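Questions about borrowing from the Dastside Toy and Puzzle Library are answered on this page. Questions about membership fees are dealt with separately in the joining leaflet, which is available at the Korement desk.

## Borrowing

**What may I borrow?**

The collection holds 443 items. Of these, 244 are block and shape sets and the remainder are puzzles, threading sets and board games. Shape sets are shelved by age group, with the age shown on the lid.

**How many items may I have at one time?**

Household members may borrow up to eight items. Nurseries, childminders and schools may borrow more by arrangement with the Gallardo branch, and should allow a fortnight for larger requests to be made up.

**May I reserve a particular set?**

Reservations are accepted at either branch. A reserved set is held at the desk for one week and then returned to the shelf. We regret that reservations cannot be extended by telephone.

## Block and shape sets

**What is the difference between the Dillau sets and the ordinary shape sets?**

The Dillau sets contain larger pieces and are intended for younger children. The ordinary sets contain a wider range of shapes, including stars and hexagons, and are better suited to sorting and pattern work. The two kinds should not be mixed, as the pieces do not fit the same trays.

**Do I need a board?**

Any flat, steady surface will do. A board is useful on carpet, where upright blocks tend to topple, and on tables with holes or grooves. Boards are lent separately and count as one item.

**Are pattern cards included?**

Most sets include cards. Where a set has none, the label on the box says so. Cards must be returned in the same box as the blocks.

## Care and returns

**How should blocks be cleaned before they are returned?**

Wipe each piece with a damp cloth and a little washing-up liquid, then dry it fully. Ribbed or textured blocks may need a soft brush. Please do not soak any item or place it in a dishwasher.
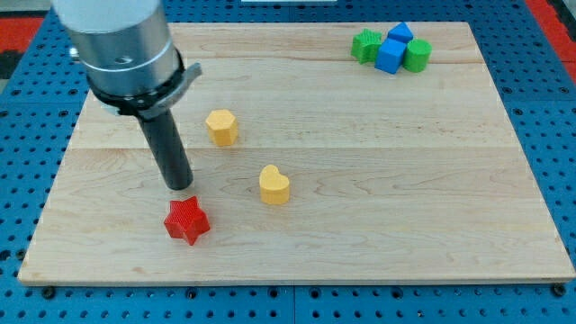

**What happens if a block is lost?**

Tell the desk when the set is returned. Single pieces can often be replaced from the spares drawer, which holds over 43 common shapes and colours. If no match can be found, a charge is made for the piece and not for the whole set.

**May I return items to a different branch?**

Items may be returned to Korement or Gallardo during opening hours. Boards are to be handed in at the desk and must not be left in the returns box.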